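Print this page | E-mail this page

Keeping School Paperwork Under Control at Home
Household tips from Setsuko Ebihara, school business office, Hurnthorpe
Updated 31 August 2026

Most of the calls our office gets in the first weeks of school are about a form or receipt that went home and can't be found. Last year we reprinted 1,136 forms. A shelf in the kitchen and ten minutes a week will take care of most of it.

Pick one landing spot. Everything that comes out of a backpack goes into the same tray, near the door or the kitchen table. Empty it on the same evening each week. Anything needing a signature gets signed then and goes straight back into the backpack.

Use one folder per child and one for money. The children's folders hold report cards, shot records and teacher notes. The money folder holds fee receipts, lunch account slips and anything you paid for by check. Write the child's name and the school year on every receipt – the printed ones from the older Nomura registers fade, so copy the amount in pen on the back.

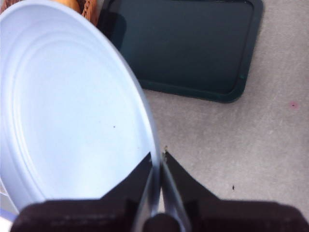
How long should I keep receipts for school fees?
Keep them until the school year has closed and you have seen the final statement for your child's account. If you claim any of the cost on your taxes, file that receipt with your tax papers and keep it as long as you keep the return.

Write dates down the day they arrive. A wall calendar works as well as a phone. Put down the due date and also a reminder 2 days ahead. Field trip money is the one families miss most often, and the bus to Brurport has to be paid for before the trip.

Check the lunch account on the first of the month. If the balance is low, add enough to carry you through the month. We suggest $40 for one child eating lunch at school most days, less if you pack. When you send cash, use a sealed envelope with the name, the teacher and the amount on the front. Loose bills in a lunch box are hard to trace.
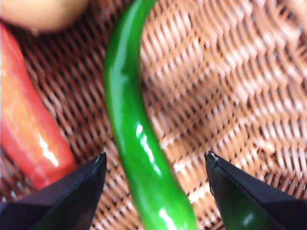
Green and red peppers on a woven basket.

Keep a short list of log-ins. Families here use the Binatmont site for grades and fees. Write down which e-mail address you signed up with, and keep the password somewhere else.

Clear out twice a year. December break is a good time for the first round, and the week after the last report card is good for the second. Throw out menus, old newsletters and practice sheets. Keep report cards, test score reports, health forms and anything about special services. Shred pages that show a student number.

If you do lose a form, call before the due date. The front desk can usually print another one while you wait.

Print this page | E-mail this page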